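VALTONCOMBE, 22 December 2024 — We've been itching to share this one! Starting in April, Nistix is opening its hand-guided teaching program, Rivas, to outside teams. 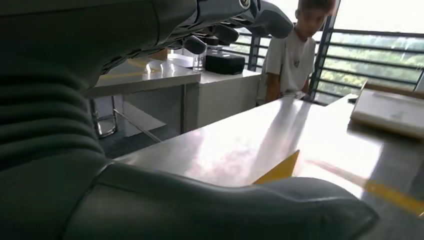 The idea is pretty simple. You run the robot through a job by remote control, it records every move, and then you do it again. We ask for 50 runs per task, and most folks get the feel of the controls in 2 sessions (I took a lot longer, but I'm stubborn).

2 min read

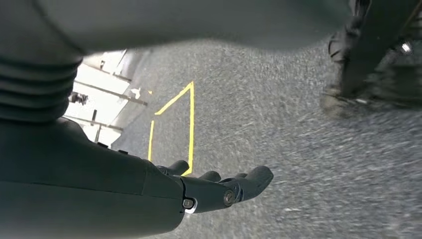

Our library is up to 3000 recorded runs now — grasping, reaching, handing things over — and 13 teams have already signed up for the spring. Want in? Write to the Rivas desk at our Sulalwood office and tell us what job you'd like to teach.
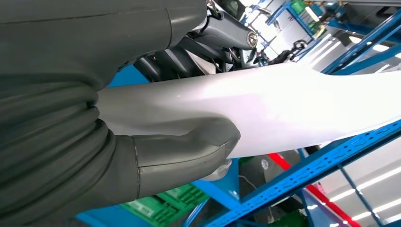

A robotic hand grips a long, glossy white part.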